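Arnura Bag Notes
README, last touched September 28, 2018

A collection of close-up pictures and short written notes on backpacks: how they close, where they sag, and what people put in the wrong pocket. Maintained by Ebise Weldu, with corrections by Aminu Oyelaran, who has opinions about zippers and has been asked to keep them in the notes column.

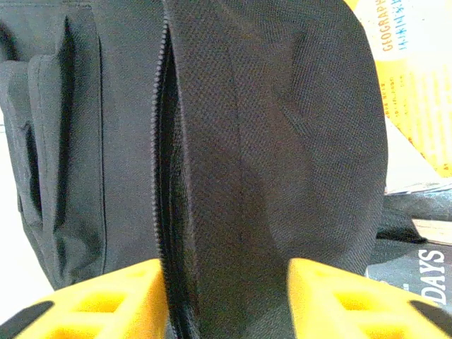
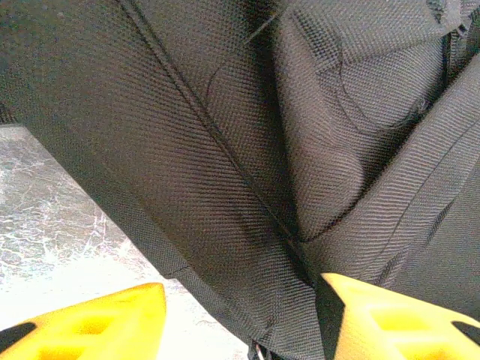 Dark woven bag fabric, close up. The zipper is in the first picture; the long stitched seam is in the second.

What you get

2945 pictures and one spreadsheet of notes. The pictures sit in folders by session, and each session covers one bag in one place. The spreadsheet has one row per picture. Some rows say a great deal and some say "pocket."

We like to get close. If you were hoping for a handsome bag standing on a shelf with its straps arranged, there are shops for that. Most of ours show weave, seams, folds and a bit of whatever was next to the bag at the time.

Columns in the notes

session: the folder name
part: panel, pocket, flap, seam, zipper, strap, or unsure
closure: open, partly open, closed, or not in view
fabric: woven, smooth, mixed, or unsure
nearby: anything beside the bag, in plain words
remarks: free text, lightly policed

"Unsure" is a respectable answer. Black fabric folded against black fabric can be a pocket, a crease or a third thing, and we would sooner have a blank than a guess. Aminu spent most of August changing "pocket" to "unsure" and then, in 66 cases, back again.

On zippers

A zipper counts as partly open if you can see a gap anywhere along it. Ebise wanted a finer scale with nine steps. We tried it for a week and disagreed on every step except the first and the last, so the scale is gone. If you find a number in the closure column, it survived by hiding and we'd like to know.

On pockets

A slot between two folds gets called a pocket only when there's an edge, a flap or stitching to back it up. Bulging fabric alone won't do. Padding bulges. So does a sweater.

Known problems

Dark bags are overrepresented. We asked people for their everyday backpacks and people, as a group, own black ones.

The Zivska folder and the Clesten folder were merged by mistake in an early version and pulled apart by hand. A few remarks still refer to the wrong bag.

The fabric column says nothing about what the cloth is made of. Please don't file an issue asking whether it's nylon. We don't know either, the labels are mostly gone, and the last thread on this ran longer than this file.

Straps are thin on the ground. 300 more strap pictures are promised for the next version, which has been the next version for a while.

Sending fixes

Give the session and the row, say what you'd change, and leave the old wording in so we can argue with it. Ebise merges on Fridays. Aminu reads everything and replies to the zipper ones first.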